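## 4. Recording Demonstrations with the Hand Unit

Read section 3 first if you haven't mounted the pads yet. This section covers the recording itself: setting up a station, running a session, and deciding what to throw away. The last part takes longer than the sales sheet for the Verkmont kit suggests, so plan for it.

A word about expectations. You'll hear that the learning side "just needs more data." We have a set of 3968 demonstrations in the Sturkelton archive, and after Simone Toledo went through it, 2087 were worth training on. The rest had been recorded carefully enough by people who were following an earlier version of this manual. More data of that kind would have bought us a bigger disk.

### 4.1 Before you start

You need:

- the hand unit, charged, with both finger pads seated
- a station (a desk or bench at standing height works)
- one task object, plus a spare if it can break
- the session sheet, printed or on a tablet
- a second person for the first 15 recordings of any new task

The second person doesn't operate anything. They watch and say when the operator does something odd. Operators are bad at noticing their own habits, and the model will copy every one of them.

> **Caution:** Do not use mains-powered objects that are plugged in. If the task calls for a lamp, fan or similar, unplug it and route the cord where the fingers can't catch it.

### 4.2 Setting up the station

1. Clear the work surface of anything you'd be upset to see knocked over.
2. Place the task object where both finger pads can reach it without your elbow leaving a comfortable position.
3. Check what stands behind the object. Chairs, walls and people walking past all end up in the recording. You don't have to hide them, but write them on the session sheet under "Background."
4. Hold the unit at the start pose and look at the preview. The finger pads should be in view, along with the whole task object.
5. Open and close the fingers five times. If the pads don't meet along the center seam, go back to section 3.4.
6. Record one throwaway take and play it back at normal speed.

Step 6 is the one people skip. Playback at double speed makes everyone look like an expert, so use normal speed.

The preview deserves more suspicion than it usually gets. It's small, and it's easy to see what you expect to see in it. Thin parts are the worst offenders: a stem, a wire handle, the rim of a glass. At the start pose they can look fine, and on approach the unit's own fingers cover the very part you're about to grip. 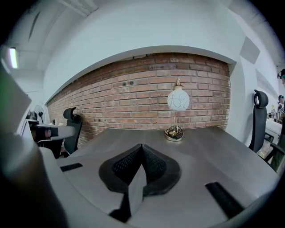 Choose the grip point before you pick up the unit, and write it down. "Stem, halfway" is a usable note. "Middle" isn't, as you'll find out when a different operator reads it on Saturday and grabs something else. If the object has a round, smooth or glass part, decide whether touching it is allowed at all. A model trained on a mix of careful stem grips and occasional glass grips will learn that both are fine.

**Note:** Mixed grip points aren't always wrong. If you want the system to handle either one, record them as two separate tasks with two names. Merging sets later is easy. Splitting them means somebody watches every take.

### 4.3 Running a session

1. Enter the task name exactly as it appears on the sheet. The Stallier uploader treats "lamp move" and "lamp-move" as different tasks and won't warn you.
2. Hold the unit at the start pose and press the side button once. Wait for the tone.
3. Count to two. Don't move yet.
4. Approach the object at a steady pace, with the fingers open.
5. Close on the grip point. Stop for one beat once the pads are in contact.
6. Lift, move and set down as the task describes.
7. Open the fingers fully before you back away.
8. Return to the start pose and press the side button again.
9. Mark the take **Keep**, **Drop** or **Unsure** before starting the next one.

Don't correct a fumble and carry on as if it were a clean take. Mark it Unsure and put "recovery" in the comment box. There's an argument that recoveries teach the system how to recover. There may be something to it, but the tests we've been shown so far compared a large set with recoveries against a small set without, and that tells you mostly about size. Until someone runs a fair comparison, keep recoveries labeled and separate.

> **Caution:** Keep your free hand out of the way while the fingers are closing. The pads are soft and the linkage behind them isn't.

### 4.4 Varying the takes

Sets recorded in one spot, by one operator, with one object, give very good test scores at that spot. They then fail on the next desk over. If you report a score, report where the test was run.

For each task, change one thing at a time:

- **Object position.** Move it a hand's width between takes. Don't go back to the same mark.
- **Object rotation.** Turn it even if it looks the same from every side. It usually doesn't to the camera.
- **Lighting.** Record some takes with the overhead lights on and some with them off, if the room has a window. Put it on the sheet.
- **Start pose.** Come in from the left, the right and straight on.
- **Operator.** No single person should supply more than half the takes.

Emerson Sales holds that operator variety matters more than everything else on this list put together. Simone disagrees and would put object position first. Neither of them has numbers that settle it, so the list is in no particular order.

A session of up to 200 takes is about what one person can do in a day before the work gets sloppy. You'll see it in the approach: it gets faster and flatter, and the pause at contact disappears. Stop when you see that. Takes made after that point tend to look fine one by one and cause trouble as a group.

### 4.5 Reviewing

Review on a different day from recording, and have someone other than the operator do it.

1. Open the session in Su, the review tool, and sort by **Unsure** first.
2. Watch each Unsure take to the end. Change the mark to Keep or Drop. If you can't decide, drop it.
3. Sort by length. Watch the five shortest and the five longest Keep takes.
4. Watch every tenth Keep take from what's left.
5. If you drop more than two takes in step 4, watch the whole session.
6. Sign the sheet and upload.

Drop a take if:

- the task object leaves the view for more than a moment during the approach
- the pads touch anything they aren't supposed to touch
- the operator's free hand helps
- a person speaks to the operator and the unit visibly drifts
- the take ends before the fingers open

**Note:** Su offers an automatic quality score from one to ten. Leave the column hidden during review. On our sessions the score follows brightness more closely than anything a person would call quality, and once you've seen a nine next to a take it's hard to drop it.

### 4.6 Common problems

| What you see | Likely cause | What to do |
|---|---|---|
| Tone doesn't sound | Storage full or unit not paired | Check storage first |
| Pads meet off center | Left pad not fully seated | Reseat, repeat 4.2 step 5 |
| Preview freezes, recording continues | Tablet asleep | Finish the take, mark it Unsure |
| Object slips on lift | Dust on pads | Wipe with a dry cloth |
| Same take appears twice | Upload restarted partway | Delete the shorter file |
| Model is perfect in testing | Test takes were in the training set | Check before telling anyone |

The last row has happened three times. Keep the test takes in their own folder, under their own task name, and record them after the training set has been locked.

### 4.7 Storing the unit

1. Turn the unit off and open the fingers fully.
2. Wipe the pads. Don't use alcohol — it hardens the rubber.
3. Place the unit in its cradle with nothing resting on the fingers.
4. Connect the charger and check for the charge light.
5. Leave the session sheet with the unit until the upload is confirmed.

Pad replacement is covered in section 5. Go there early if slips become common after cleaning, and note the date of the swap on the sheet, as takes made with old and new pads shouldn't share a session name.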